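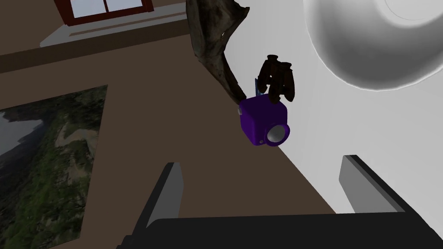

Pre-Session Checklist, Simulated Wrist View
Project Utulwood, Skaser motion group
Print this page | E-mail this page

1. Gripper open at session start. PASS. Both fingers in view, nothing held.
2. Room assets loaded. PASS. Window, sill, landscape picture and lamp shade all render.
3. Target cluster visible from wrist. PASS. Binoculars sit on the purple cube. The small blue item behind them is mostly hidden; label it "partial."
4. Camera roll logged with each episode. FAIL. Field blank in 8 of 40 episodes. Rerun the export before upload.
5. Episode length limit set to 400 steps. PASS.
6. Off-target views kept. OPEN. Mostly window and wall pictures, fingers apart and empty. Tag as "search," do not delete. Check that the tag survives conversion to the Flumirero format.

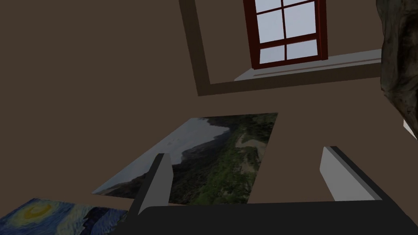

Bùi: Item 6 needs a cap. In the July set, search episodes were 26 percent of the total and the policy learned to hover. I would hold them lower and fix item 4 first, as the tag script reads the roll field.

Cap to be entered under item 6. Recheck item 4 after export.

This site uses cookies. Accept | Settings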